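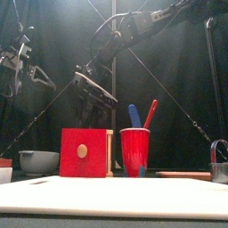 What is in the Prerarex recipe measures set?

It holds ingredient lines transcribed from home and community cookbooks, with each quantity, unit and ingredient split into separate fields and converted to metric where a conversion is possible.

Prerarex 2
Data card and usage notes

Summary

Prerarex is a plain-text table of ingredient lines from 48 cookbooks held in the Drindetham district collection. The books are mostly spiral-bound or stapled fundraisers, with a smaller number of handwritten household books. The set was built to test software that reads old recipes, and in particular software that has to decide what a cup, a spoon or a "small tin" meant to the person writing.

Version 2 replaces the first release. Row identifiers have changed and there is no mapping between the two versions. Code written against the old column names will fail on load.

Files

lines.csv – one row per ingredient line
books.csv – one row per source book
units.csv – unit names, spelling variants and metric values
notes.txt – transcription queries that are still open

All files are UTF-8 with Unix line endings. Fields containing commas are quoted. Empty fields are empty, with no placeholder text.

Fields in lines.csv

line_id: integer, unique within the release
book_id: key to books.csv
raw: the line as printed, including misspellings
qty: decimal quantity; fractions are converted to four places
qty_max: upper value where the line gives a range, otherwise empty
unit: key to units.csv
item: ingredient name in lower case, singular
prep: preparation text such as "sifted" or "finely chopped"
metric: value in grams or millilitres
metric_basis: one of stated, table, density, none

Units

The Australian tablespoon is 20 mL. British and North American books use smaller tablespoons, and several of the source books copy recipes from both without saying so. The region column in books.csv gives the place of publication only. It should not be read as the origin of any single recipe.

Cups are treated as 250 mL unless the book prints its own table of measures, in which case the printed table is used. Books that predate metric conversion are flagged with pre_metric = 1 and their cups are left unconverted.

Teacups, breakfast cups, dessertspoons and wineglasses each have an entry in units.csv. "Knob", "pinch", "handful" and "the size of a walnut" are kept as units with metric_basis = none.

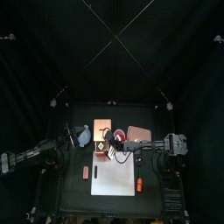

Figure 2. Dark tabletop and two robot arms in a black fabric enclosure, viewed from above.

Transcription

Each page was typed twice and the two copies compared by the Hodžić line differ. Where the copies disagreed, the page was checked again and the corrected reading entered. Lines that could not be settled carry a question mark at the end of the raw field and an entry in notes.txt.

Abbreviations are not expanded in raw. A capital T and a small t are kept as printed, but many typewritten books use them inconsistently. The unit field for these lines was set by comparison with the rest of the recipe, and 70 of them remain marked as ambiguous.

Splits

A test portion of 400 lines is marked with split = test. It was drawn by book, so no book has lines in both portions. Please do not tune against it.

Known problems

Duplicate recipes are common. Fundraising books borrow from each other, and the same pumpkin scone recipe can turn up with its flour changed by a quarter cup. Duplicates have not been removed.

Oven temperatures and cooking times are outside the set. So are method steps, even where an ingredient appears only in the method – the water for a boiled fruit cake is a frequent case.

Tin sizes follow the printed label weight where one is given. Drained weight is not recorded.

Handwritten books have more empty qty values than printed ones. An empty qty means that the writer gave no amount, and does not mean one.

Loading

The Stundov reader opens the folder directly and checks book_id and unit keys on load. Any ordinary CSV parser will also work, provided it is told to keep qty and metric as text until empty values have been handled.

Changes in this version

Dessertspoon set to 10 mL throughout
qty_max added
"Copha" and "vegetable shortening" kept as separate items
Trailing full stops stripped from item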